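I keep getting asked when a robot is going to do my laundry, and my answer is still "not this year" – sorry, Hazel! Picking up a shirt sounds like nothing, but cloth has no fixed shape, and every time you grab it you've got a new problem. 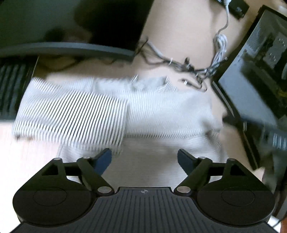 And that's before you get to my kind of floor, with cords running everywhere. A gripper has to know which floppy thing to pull and which one to leave alone. My friend Emmett gives it two years. I'd say more than that, and I'd happily buy him dinner if I'm wrong.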